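Learned manipulation > Papers and results
Thread: Kettani drawer results, does the 24-kitchen claim hold up?
Page 1 of 1

gearlash
Has anyone gone through the Kettani write-up properly? Short version for those who haven't: they train one policy on 3000 teleoperated demos of opening drawers and putting things in or taking things out, then claim that adding 300 demos from messy home kitchens does more for success in unseen kitchens than adding another 600 clean ones from the lab bench. Tested in 24 kitchens.

I'm not buying it yet. The headline plot has no error bars, the lab demos and the kitchen demos were collected by different operators, and "success" is scored by the same people who ran the trials. I'd like the result to be true. It would save everyone a lot of bench time. But I've read this paper before with other names on it.

moss_and_torque
The operator thing is the big one for me. If the kitchen demos came from their two best teleoperators and the bench demos came from whoever was free on a Friday, then what you've measured is operator skill. Smooth demos train better, we've all seen that.

Tarcísio Figueiredo
I work on a similar problem at Bonodeo (different group, no tie to this paper), so take this as an interested outsider. I think you are both a bit hard on it. The appendix has a table where they retrain with the operators balanced. The gap shrinks but stays. It's on the second to last page and badly labeled, so it's easy to miss.

gearlash
I saw the table. It's one seed. With one seed I can make the gap go in whichever direction you'd like to pay for.

Tarcísio Figueiredo
Fair on the seed. I would still rather have that table than no table.

pelican_lathe
What bugs me is the word "unseen." Unseen kitchen, sure, but is it an unseen drawer? A lot of these setups carry their own drawer unit from place to place and park it on the counter. The background changes, but the handle, the slide and the pull distance stay the same. If that's what happened here, then the kitchens are wallpaper and the policy has learned one drawer very well.

moss_and_torque
They say "a range of storage units" in section 4. No list.

pelican_lathe
Yeah, I read that. "A range" could be two.

Firkero_fan
Devil's advocate: so what if it is one drawer? If the policy used to fall apart when the lighting and the background changed and now it doesn't, that's still a result. Most of the failures I see in my own runs are visual. The arm goes for the wrong edge because something shiny is next to it. I'd take robustness to clutter and call it a good month.

gearlash
Then call the paper that! I have no problem with "robust to clutter." The title says "generalizes to new kitchens" and people are going to cite it for that. There's a Bekano blog post already that repeats the claim with none of the caveats.

Firkero_fan
Blog posts do that. Hardly the authors' fault.

bench_goblin
Long-time reader, not many posts. We've been trying a small version of this since November, on our own arm and with our own drawer code. We aren't set up to settle the argument but I can say how we're going about it, since half the questions here are about details the paper skips.

Our rules, such as they are:

1. Every operator records on the bench and in a kitchen, same session length in both. It's annoying to schedule. It does answer moss_and_torque's objection.

2. Scoring is done from video by someone who doesn't know which policy ran. Drawer stuck halfway counts as a fail. The paper seems to give half credit for that and I don't know why you would.

3. The counter stays cluttered. Food boxes, canisters, toaster, toaster oven, whatever lives there. We don't clear a landing zone around the drawer. The setup below has a bamboo organizer with its drawer pulled out and a mint green bowl in it, plus a plate of toy produce up on the top shelf.
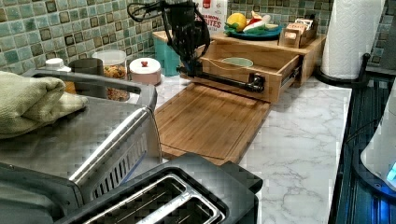
4. Swap the storage unit, keep the kitchen. It's the test pelican_lathe is asking for, and the one I'd most like to see from Kettani. We've done very little of it so far and what we have looks worse than the paper's numbers. I won't post a figure until there are enough trials to be worth arguing over.

5. Same training seeds across every data mix. More than one of them.

pelican_lathe
Number 4 is the whole ballgame. Thanks for posting.

Question on the setup though. You've got that tan cord running from the arm across the inside of the drawer. Do you keep it in for the bench demos too? A policy will happily use something like that as a cue.

bench_goblin
Good catch, and I'd have to go back through the bench recordings before I promise anything. Adding it to the list of things to hold fixed.

gearlash
And the toy vegetables? A plastic lemon doesn't bruise or roll like a real one. I know everyone uses them. I've used them. I just don't think you get to say "home kitchen" and then hand the robot play food.

Firkero_fan
By that standard nobody has ever run a kitchen experiment.

gearlash
Getting there, yes.

Tarcísio Figueiredo
For a drawer task I don't think the lemon matters much. For a claim about handling food I would agree with you. On the half credit, bench_goblin, I wrote to the corresponding author to ask. The answer was that a half-open drawer still lets you reach a bowl, so they counted it as partly useful. I don't love it, but it is a reason. They also said a per-drawer breakdown exists and may go into the next version.

pelican_lathe
"May."

moss_and_torque
I'd settle for the breakdown and two more seeds. If the gap survives that I'll start moving our own collection off the bench. Until then we're staying put, because hauling an arm into people's kitchens is expensive and I'd be doing it on the strength of one plot.

gearlash
Same. Will bump this if the new version shows up.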